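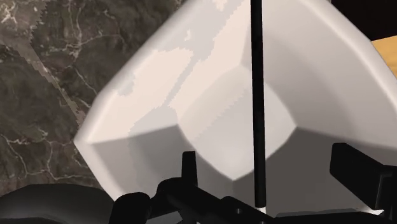 A big white bowl, up close. Illustration: computer rendering.

In praise of the bring-a-bowl dinner

I have been to weddings that cost more than my car and enjoyed them less than a Tuesday night in Ondwood with soup. I mean that as high praise for soup, and for the people who share it, and I'd like to talk you into trying it on your own street.

The rules on ours are short. One house makes a pot of something. Everyone else turns up with their own bowl, their own spoon and whatever bread they have going. You eat, you talk, you take your dirty bowl home with you. The host has one pot to wash and goes to bed at a decent hour!

I grew up with the other kind of dinner party, the kind where my mother ironed napkins and was cross from lunchtime. The food was lovely. We had people over twice a year because that was all she could stand. When I moved into my own place I did the same thing on a smaller scale, with the good plates and a dessert that had to set overnight, and I kept putting off the next one until I had hardly anyone over at all.

Then Yolotzin Salinas moved in across the road and knocked on my door in October to say she had made far too much lentil soup and did I own a bowl. I did. So did the Lemaires next door. There were five of us in her kitchen with boxes still stacked against the fridge, and I remember thinking that I hadn't laughed that much in a neighbour's house since I was a kid.

What I love most is the bowls themselves. Plates at a dinner party all match, and they belong to the host. At ours you get chipped enamel from the camping box, a mixing bowl (Bastien Lemaire has a big appetite and no shame), the plastic one with a rabbit on the bottom that somebody's four-year-old won't be parted from. You learn a surprising amount about people this way. I know whose grandmother made pottery and who buys everything at the op shop in Wutley, and I'd never have thought to ask.

It's cheap, too. A 500 gram bag of split peas, an onion, a couple of carrots and a ham bone if you eat ham, and you've fed a full kitchen with seconds. Plenty of us have watched the grocery bill climb and quietly stopped inviting people. I understand it completely, and I think it's a real loss - we gave up the company when all we needed to give up was the roast.

People do raise objections. My sister says it's rude to make guests bring crockery. My flat-hunting nephew says his kitchen holds 3 people if one sits on the bench. To my sister I say come and see. To my nephew I say use the stairwell, the front step, the patch of grass by the bins. We did one on the footpath last summer with cold cucumber soup and two strangers walking a greyhound stopped to ask what was going on. They live on Nam Street. They bring bowls now.

So pick a night, put a note in a few letterboxes and keep the recipe dull enough that you could make it with a head cold. Mine is leek and potato, and I start it 30 minutes before the first knock.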